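Haltness Echo going weekly: worth paying for?

inkwell82
Wednesday, November 22, 2023
So the Echo wants 90 pence an issue now, and the editor's column says we'll get "more local reporting" for it. Has anyone seen any? I counted 5 bylines last week and three were the same person.

trorine_tom
Bit harsh. They covered the whole Trorine bypass meeting when the Howells papers sent no one. I'd pay for that.

inkwell82
They printed the council's press release with the first line swapped round. I had both side by side.
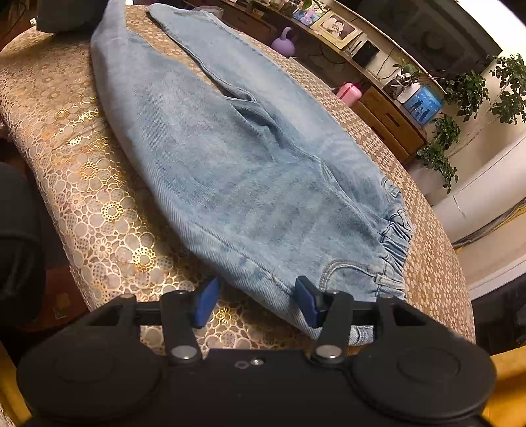

Faded jeans, folded on the lace cloth

marrowfat
Mine's the small ads, always has been. Jeans, prams, sheds. If the ads go behind the paywall too I'm off.

trorine_tom
Ads stay free, it says so on page two.

inkwell82
It said that about the letters page.

pressgang
I used to sub at Ikudness. We were promised two new reporters out of a price rise and got a new logo. 600 words a day from the wires filled the rest. I'd wait until spring before signing up for a year.

trorine_tom
And if everyone waits there's no paper by spring.

marrowfat
Do they still do the crossword?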